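Flexible Workspace at Duvholm: Frequently Asked Questions

Print this page | E-mail this page

The following answers are intended for member companies and for individuals considering a desk or office at the Duvholm building. They apply to all agreements signed from September onward. Earlier agreements remain in force on their original terms until renewal.

What types of membership are available?

Three types are offered: shared desk, reserved desk and private office. The building has 144 desks in total, of which 96 are reserved for named members. Shared desks are available on a first-come basis and may not be held overnight.

Do I need to book a shared desk?

Booking is recommended but not required. Desks booked through the member portal are held until 10 a.m. and are then released to other members. Repeated bookings that are not used may lead to a temporary loss of booking rights.

Can my company bring its own furniture?

Private office members may do so with written approval from the building office. Items must meet the fire safety rules set out in the member handbook. Furniture left behind at the end of an agreement will be removed at the member's expense.
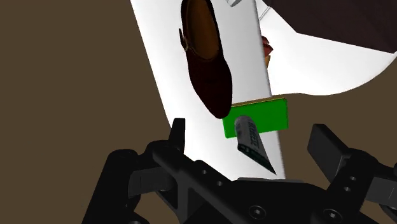
How are meeting rooms charged?

Each reserved desk includes 10 hours of meeting room use per month. Unused hours do not carry over. Additional time is billed by the half hour at the rate shown in the portal. The Messina room, the largest in the building, must be booked for at least two hours and is subject to a separate cleaning charge.

May I receive mail and packages?

Yes. Reserved desk and private office members may use the building as their business address. Front desk staff will sign for packages of ordinary size – pallets and refrigerated goods cannot be accepted. Uncollected items are returned to the sender after two weeks.

What notice must I give to leave?

One month for desks and three months for private offices, in writing. Notice takes effect on the first day of the following month. Deposits are refunded once access cards have been returned.

Whom should I contact about noise or temperature?

Please use the service request form in the portal. Requests are reviewed by Ettore Caruso, building manager, and answered within two working days.

Related items
Member handbook: access cards and visitors
Zurno annex: opening hours and parking
Meeting room rates
Bicycle storage and showers

Comments (3)

Fiorella Sartori: Does the 10 a.m. release also apply to the desks in the Zurno annex? The portal shows noon.

Duvholm building office: The annex follows the same rule. The portal will be corrected.

deskby_window: Please consider letting unused meeting hours roll over for at least one month. We lose most of ours every summer.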